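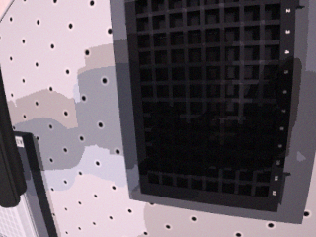
Should a small town keep its printed bus timetable now that every bus can be followed on a phone?

It should, and the council should pay for it out of the same budget that pays for the shelters.

Home | News | Opinion | Letters | What's On | Archive

I have lived in Nudley for most of my adult life and have used the buses for all of it. In November the council put out a short paper on bus information. It proposes to stop printing the timetable booklet, to take down the paper sheets at the stops as the cases wear out, and to put a square code in their place that opens the live map. The saving is given as £957 a year. I think the saving is small and the loss is larger than the paper allows.

The live map is good at one job. If I am standing at the stop on Anell Road and the 6 hasn't come, the map tells me whether it is stuck behind the roadworks or has already gone. I use it for this most weeks. I have no wish to go back to staring up the hill.

A timetable does a different job. It tells you what the service is. You can see on a single page that the 6 runs twice an hour until the shops close and then once an hour, that the last one back from Dristar leaves at ten past eight, and that the 3 does not run in the evening at all. People plan their lives on that kind of knowledge. They decide whether to take a job in Dristar, whether to join a choir there, whether to give up the second car. A map of where the buses are at this minute doesn't answer any of those questions.

The council's paper says the full times will stay online. They will, in the sense that they can be found. I tried it before writing this. You choose a route, then a direction, then a date, and you get the next four departures. To see the rest of the day you press a button marked Later, and keep pressing it. Comparing two routes means doing the whole thing twice and writing the answers down, and at that point I had made my own printed timetable on the back of an envelope.

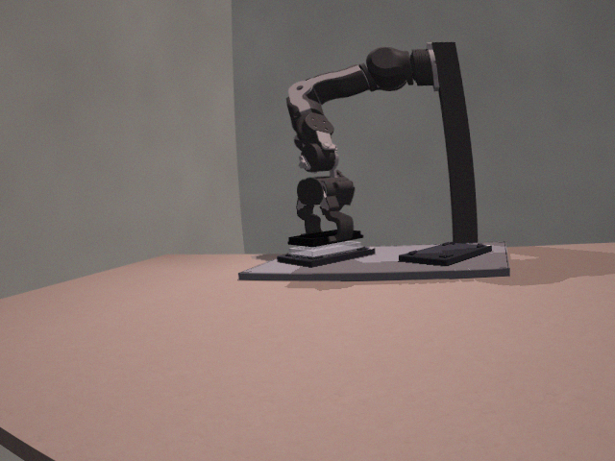
There is also the matter of who uses the booklet. The paper treats this as a question of age, and says that older passengers will be offered help to get used to the app. I find that a bit lazy. My neighbour Margit Tveit is well past retirement and has the app, two weather services and a tide table on her phone. She also keeps the booklet on a hook by the back door, as her late husband did before her. The people I see reading the sheets at the stops are a mixture. There are schoolchildren whose phones have run flat, visitors who have no reason to download anything for a single journey, and people coming off a night shift with a cracked screen and three per cent of battery.

Deepika Thampi runs the café opposite the market stop, which is called Châu after the family who had it before her. She keeps a pile of booklets by the till and they go quickly after each change of times. When they run out she is asked for the times herself, and by now she knows the Dristar departures by heart. She told me she doesn't mind, but that it seems an odd way to run a bus service. I agree with her.

The strongest argument on the other side is that paper goes out of date. The booklet printed in spring was wrong by early summer, when the 8 was moved ten minutes later to meet the train. Anyone relying on it would have stood about for ten minutes, or would have done so until they learned better. I accept that this is a fault. I would point out, though, that the fault lies with changing the times a few weeks after printing them. Other places manage two fixed change dates a year and hold to them, with only emergencies in between. If printing a booklet forces the operator to make up its mind twice a year, I count that as something in its favour.

A printed time is also a sort of promise. When the sheet says 7.42 and the bus comes at 7.55, the passenger knows it was late and can say so. When there is only a live map, the bus is simply wherever it is. Over a few years it becomes hard to say whether the service has got worse, as there is nothing fixed to hold it against. I don't suggest that anybody at the council has planned this. It would follow all the same.

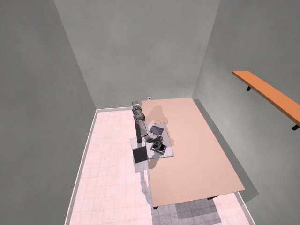

I would be content with less than we have now. The booklet carries several pages of advertising and a foreword that I doubt anyone reads. Both could go. A single folded sheet with all the routes on it, in type large enough to read under a street lamp, would do very well. It could be left in the library, the surgery, the café and on the buses themselves. The sheets at the stops should stay, and the code can be printed in the corner for those who want the map. The two do not get in each other's way.

If money really is that short, charge fifty pence for the folded sheet. I would pay it and so would most of the people I wait with. I would sooner it were free, for the visitors' sake, but a timetable with a price on it is better than none.

The council is taking comments until the end of the month. You can send them by email or hand in a form at the front desk, where the forms are, I'm glad to say, printed.

8 comments | 6 shares

Contact us | Copyright Nudley local pages | Back to top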